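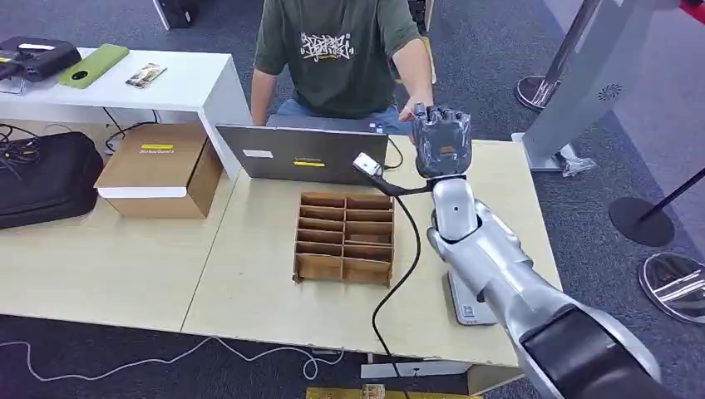

How many demonstrations of a task should we record before the first training run?

Start with 40, train on those, and look at the failures before recording any more. The second batch should be planned from what went wrong in the first.

Lomotov-users mailing list archive
Re: Collecting demonstrations for placing tasks

This site uses cookies to remember your reading preferences. Accept / Manage settings

Hello all,

The two lines at the top are going into the list's help page, so please object now if you disagree. The longer reply is to a message posted Tuesday, quoted in part:

> We are getting started with the Pakider recorder and have one arm with a
> five-finger hand. Our plan is 90 demonstrations of one task, all recorded
> by the same operator, with the objects in the same spots each time so the
> data is clean. Is that enough? Also, should we throw out the ones where
> the operator fumbles and has to try again? And do people bother with a
> wrist camera, or is the head view enough?
>
> Our head view has a lot of background in it. Should we hang a curtain?

Taking these in order.

90 is plenty for one task, but I would not keep the objects in the same spots. We did that for our first set with a cardboard divider and the policy learned to go to one point on the table. Move the divider two inches and the hand still went to the old point. Our second set was 40 demonstrations with the divider shifted and turned a little before each one, and it did better than the first set, which was more than twice the size. We now put tape marks down for the outer limits of where an object can go, and the operator picks a place inside them without thinking too hard about it. Pull the tape up before you record. We left it down once and I am fairly sure the model was using it.

Do the same for the starting pose of the arm. The Pakider default is to return to home after every take, and most of us leave it on out of habit. There is a setting to add an offset to home. It is off by default and the manual mentions it only under calibration.

On one operator versus several: use at least 2. People have strong habits with a glove or a controller. One of ours always came in from the left and closed the thumb early, the other paused above the object before closing. The mixed set trained slower but it handled odd starting positions that neither single set could. Put an operator ID in the notes field for every take. We skipped that for a month and could never sort it out afterward.

On fumbles, keep them if the operator recovers. A take where the fingers slip off and the operator backs up and tries again is the only place the model can learn what to do after a slip. We tag those "recovery" and make sure they are not more than a small part of the set. Throw out takes where the operator stops to talk, where the object leaves the table, or where tracking drops. Also trim the dead time at the front. If you leave three seconds of standing still at the start of each take, you will get a robot that stands still.

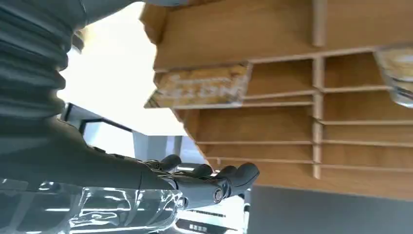

As for the wrist camera, I would not go without one. From the head, the hand covers whatever it is about to touch, and the last bit of the reach is where most of our failures were. With the wrist view added, the grasp failures on our divider task dropped enough that we stopped collecting for that part. Some practical points:

- Lock exposure on the wrist camera. If there is a window anywhere in the room, auto exposure will swing as the wrist turns, and the shelf or table goes dark just when you need it.
- Clear objects are hard for both cameras. Record extra takes for them and vary the background behind them.
- Leave slack in the cable and run one full reach in every direction before you start. A tight cable tugs the mount, and a mount that has moved makes the earlier takes disagree with the later ones.
- Check that both streams are at 30 frames per second and share a clock. The Dukora converter will fill missing frames by repeating the last one and only writes a line to the log about it.

I would skip the curtain. We used one for the April set and the policy fell apart when we took it down. Chairs, bags, people sitting at the table, all of that is going to be there when you run it, so let it be there when you record. The one thing I do watch is screens, which change a lot from take to take and add nothing – close the laptop if it faces the camera with the display showing, or turn it around.

Somebody asked off-list about file layout. We use the Farahani layout, one folder per take, with the joint data and both video streams side by side and a short text file for the notes. It is a little wordy but the Dukora converter reads it directly. Write the task sentence the same way every time. We had "put block in slot" and "place the block in the slot" in one set and the loader counted them as separate tasks.

I can send our recording checklist to anyone who wants it. It is one page and partly out of date, the section on gloves especially.

Related threads
Wrist camera mount works loose after long sessions
Pakider: where is the home offset setting?
Dukora converter repeats frames without warning
Tagging recovery takes in the Farahani layout
Fewer demonstrations, more variation?

Contact the list owner | Archive by thread | Back to top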